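## 4. Setting up the desk lamp

Okay, the table's together, the feet are leveled, and you've had a glass of water. Now for the lamp! I've put together two of these Landent lamps (one for me, one for my sister-in-law), and the part people rush is the plug and cord, so I'm going to spend more time on that than the little folded sheet in the box does.

You don't need any tools. You do need the table clear enough to work on, and a wall outlet you can reach without crawling. If you're using an extension cord, get it in place first.

### Getting the lamp on the table

1. Lift the lamp out by its base. I know the neck looks like a handle. It isn't one, and mine got a wobble that took me a whole evening to get rid of.
2. Peel the film off the bottom of the base. It's clear and very easy to miss, and the lamp will slide all over the place if you leave it on.
3. Set the base down completely on one section of the tabletop. Don't let it straddle the seam between the front and rear sections, even if that's exactly where you'd like the light. The base rocks there, just slightly, and you'll notice it every single time you write something.
4. Turn the base so the cord comes out on the side nearest your outlet.

> **Note:** If you're left-handed, put the lamp on your right so your hand doesn't throw a shadow across the page. Right-handed folks, do the reverse.

### Untangling the cord and plug

The cord is thin and it holds a kink like you wouldn't believe. Take off the twist tie, lay the cord out on the table, and let it rest for a bit while you flatten the box. Then run it between your fingers from the base to the plug end, going slowly, and roll out any twists as you find them.

5. Pick up the plug by its body and check that the cord goes into it cleanly. You don't want any splits or bare spots, and nothing should wiggle where the two meet.
6. Give the whole cord one more look from plug to base. If it's nicked anywhere, stop and send the lamp back. Please don't tape it. 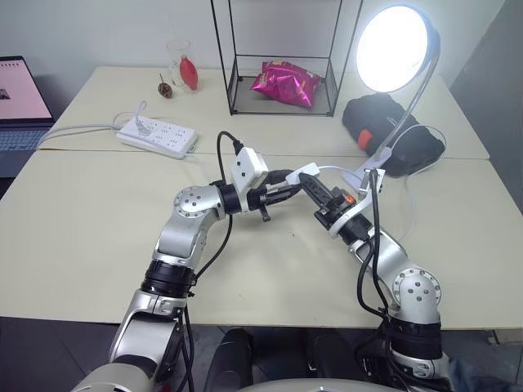

I like doing all of this up on the tabletop, with good light and both ends of the cord within reach, before anything goes down behind the furniture. Once the cord is back there you're never going to look at it again (I certainly haven't).

7. Make sure the switch on the lamp is off.
8. Pass the plug down behind the rear section of the table. Lower it on its cord the last little bit if you have to, but don't drop it from the top.
9. Push the plug all the way into the outlet. It should sit flush.
10. Pull the slack back up until you have a soft curve behind the base, maybe enough to slide the lamp a hand's width in either direction.

> **Caution:** Don't pinch the cord between the table and the wall. Leave a gap, and check it again after you've pushed the table back. Mine crept in on me when I was vacuuming.

> **Caution:** Always unplug by holding the plug. Yanking on the cord is how you end up with the wiggle from step 5.

### First time on

11. Switch the lamp on and leave it for roughly 30 minutes while you do something else nearby. A faint new-plastic smell is pretty common the first time. A burning smell is not, so unplug it right away if you get one.
12. Adjust the neck with one hand on the base and the other near the head. Small moves!

If the lamp doesn't come on, try these before you write to anybody:

- Plug something else into the same outlet, like a phone charger.
- Check whether a wall switch controls that outlet. (Yes, this was me. For two days.)
- Push the plug in again, firmly.

Still nothing? Pejman Safavi helped me sort out my second lamp and he's kindly said he'll answer questions on the Endano message board. Tell him which outlet you tried and whether the switch clicks, and he'll take it from there.

Cord clips are in section 5, so leave the sticky pads in their bag for now.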